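Plandero Parts Notes, version 6

Hi! You've found my pile of notes on old desktop computers. I started it because I kept losing track of which board took which memory, and after one too many evenings squinting at stickers I put everything in one table. Then a few people asked for a copy, so now it has a README and I have to keep it tidy.

What's in it

The main file is parts.csv, with 875 rows, one row per part. Most of it is memory, boards and power supplies. There's also boards.csv, which is smaller (76 rows) and has the slot layouts I've checked myself. The notes folder is plain text, and it's messy. I write in it late at night and the spelling shows!

Columns you'll care about: part_id, kind, label_text, fits, source, checked. The label_text column is typed exactly as it reads on the sticker, typos and all, so please don't "fix" it. If checked is blank, I copied the row from a seller's listing and haven't had the part in my hands.

Where it came from

A lot of the rows come from the surplus store in Bodomley, which lets me dig through the bins on weekends. The rest came out of two office clear-outs, one at Illum and one at Arabzadeh (thank you both, my garage is still full).

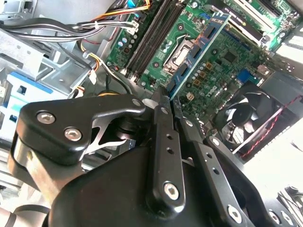
The fits column is the one I get the most mail about. It only means the part goes in the slot and the machine starts. It says nothing about speed, and I don't test for long-run stability, so if you're building something that matters, run your own memory test overnight. Mixed pairs are marked with an m at the end. I've had mixed pairs behave for months and then sulk, so treat those rows as a maybe.

Known problems

Some power supply rows list the wrong connector, mostly the early ones. I'm working through them. Dates before September are in two different styles, sorry.

Using it

Take it, change it, put it in your own project. A link back is nice. If you send corrections, one part per message please, with the part_id in the subject line.

Last update: Fri 24 April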